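Ticket 2121 - Hand-held gripper, bench cell, Bollatcombe
Subject: Finger opening drifts during a session, markers lost on one side
Raised by: Jessie Gourlay
Assigned to: Jeferson Moura
Priority: normal
Status: closed

Jessie Gourlay wrote:
The gripper on the bench cell has started giving bad opening values. At the start of a session the reading is fine. After a while the value for fully open creeps down, and by the end it is well short of what it should be. In the same sessions the tracker drops the marker on the right body for a few frames at a time. The left one hardly ever drops. I have restarted the Fomik software twice and it makes no difference. Session 1622 is the worst one and I have left it on the share, in the Puton folder.

Jeferson Moura wrote:
Thanks. Before I come over, could you do the following and put the results here.

1. Wipe both markers with a dry cloth. No spirit, it lifts the print.
2. Open the fingers fully and hold them for a slow count of ten. Note the reading at the start and at the end.
3. Close them fully and do the same.
4. Swap the lens cap cloth for a clean one and wipe the lens.
5. Tell me if anybody has had the fingers off since December.

Jessie Gourlay wrote:
Markers and lens wiped. Fully open, the reading holds steady for the count. Fully closed, it also holds steady. So it does not drift while the thing is still, only while it is being used. Josué Seixas had the right finger off to change the pad behind it. He says he put it back with the same screws.

Jeferson Moura wrote:
That helps. If it holds while still, the camera and the calibration file are probably fine and something is moving. I have looked through session 1622. The closed value is good all the way through. Only the open value changes, and it changes in small steps, each one just after a hard close. I would look at the right finger screws first, then the end stop on the slide.

Please leave the backdrop and the bench as they are until I have been. I want to test it under the same lights.

Jeferson Moura wrote, Wed 17 March:
Went to Bollatcombe this morning. Work done, in order:

Powered down and unplugged the gripper. Checked all the screws on both bodies with the short driver. Left side all tight. On the right side two of the finger screws turned by hand. They are the right length but had no thread lock on them.

Took the right finger off. The pad behind it was seated properly, no complaint there. Cleaned the old thread lock out of the holes, put fresh on the screws and refitted. Left it to cure over lunch.

Checked the end stop. It had backed off a little and I could push it along the slide with a thumbnail. Set it again with the feeler gauge from the Bastos kit, tightened it and marked the position with a paint pen, so that we can see at a glance if it moves.

Plugged in and ran the open and close check, 24 cycles, firm closes each time. Open value came back to the same figure every time, closed value the same.

After that Jessie set the bench up again as she normally has it and I watched the live view while she worked at the small items in the middle.

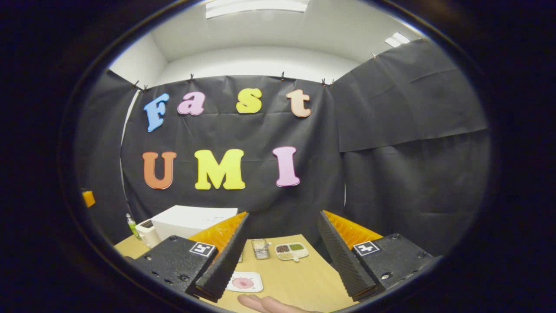 How often should the finger screws be checked on this gripper?
Once a week with the short driver, and again any time a finger or a pad has been off.

Carrying on with the marker problem. The right marker was still being lost now and then with the finger fixed, so the loose screws did not explain all of it. The dropped frames came mostly when the tool was turned to the right and tipped back. In that position the ceiling light shines on the face of the marker and the black parts go grey. The print on that side is a glossy one. The left is matt.

I printed a matt replacement from the same sheet file, checked that it had the same pattern and size as the one coming off, and stuck it down square to the edges of the body. Please do not press on the corners for a day. I also brought the exposure down one step in Fomik and saved it under the bench profile. The other profiles are not changed.

Ran the tipping test again, the same turn to the right, slowly and then quickly. No drops on the right marker in either run. One on the left, a single frame, when my sleeve went across it.

Crescencio Arellano wrote:
Reading this from the other site. Did you redo the calibration after changing the marker? On ours a new marker a hair out of place gave a constant error in the opening. It looked fine on the screen and only showed up when we measured a block.

Jeferson Moura wrote:
I had not. Went back and did it after reading this. The long way is:

Open fully, press Set Open.
Close fully, no object between the fingers, press Set Closed.
Close on the steel block, read the value.
If it is out of tolerance, peel the marker and start again.
If it is in tolerance, save to the bench profile and restart the software.

The block read slightly wide at first. I lifted the marker, laid it again against the corner of a steel rule and repeated the steps. In tolerance the second time. Saved and restarted.

Jessie Gourlay wrote:
Did a full session this afternoon with the usual handling. Open value was the same at the end as at the beginning. No marker warnings in the log. The paint mark on the end stop still lines up.

One question. Do you want session 1622 kept or deleted? The open values in it are no good past the first few minutes.

Emerson Leite wrote:
Keep it, but move it out of the Puton folder so it does not get picked up with the rest. Put the ticket number in the notes. Any other sessions recorded after Josué changed the pad should be looked at too. Check the open value at the start and the end of each, and if the two differ, move that session as well.

Josué Seixas wrote:
Sorry about the screws. I did not know they needed thread lock. Is there a bottle on site?

Jeferson Moura wrote:
There is now, in the top drawer under the bench with the short driver. The medium strength one. A small drop on the end of the thread is enough, and keep it off the slide. I have added a line to the pad change sheet, between refitting the finger and plugging in.

Jessie Gourlay wrote:
Went through the other sessions. One more had drifted and has been moved. The rest match start to end. Weekly screw check is on the cell sheet from Monday.

Emerson Leite wrote:
Closing. Cause recorded as loose finger screws and end stop, with glare on a glossy marker. Reopen on this number if the open value moves again.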